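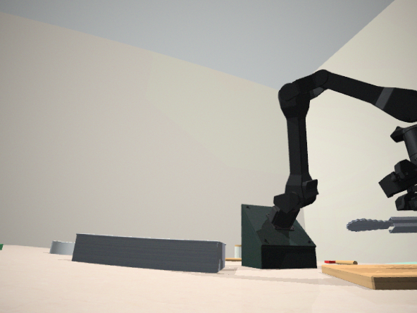
miranda_fan replied first: check your collision padding before you touch the planner. Mine was set so fat that the arm thought the stand was in its way, and every plan near it timed out.

Forums > Simulation > Motion Planning
Posted Thursday by toastrack

Okay, so I did check that (thanks!) and it helped a little, but I'm still stuck. I'm running the Miranda planner in our Vorndale kitchen sim, with one arm over a table of utensils and blocks. Moves up high are fine. Anything down near the cutting board takes forever, and then I get "no valid path" maybe every other try. I've got 700 samples per query and a limit of 5 seconds. Do I just crank the samples up? 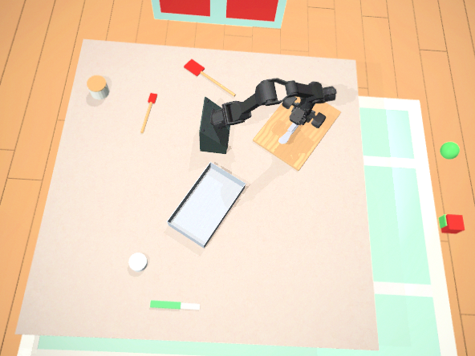 The other thing I noticed is that it gets worse when the goal is a grasp with the fingers close to the wood. Same start pose, same seed, and I lift the goal a hair and it plans right away. Is that a planner thing or a scene thing?

gearhead_lu
Scene thing, I'd bet money on it. Your goal pose is probably already in collision with the board, so the planner is hunting for a way into a spot it isn't allowed to be. Run the state checker on the goal alone. If it fails, allow contact between the fingertips and the object you're grabbing, and keep the board as an obstacle. Then pull back to a pre-grasp pose, plan to that, and do the last bit as a straight line. I went from 700 samples down to 565 after doing this and never missed them.

Veruvow_user4
try Jirnulia instead, way faster

pkettle
Switching planners won't fix a bad goal! I'd add one thing to what gearhead_lu said: look at your collision meshes. If the utensils got imported as convex hulls, a skinny handle with a wide head turns into a big invisible blob, and I spent a whole afternoon fighting a spatula that way. Turn on the collision view, then split anything that looks puffy into a few boxes.

Tags: collision checking, grasp planning, newbie questions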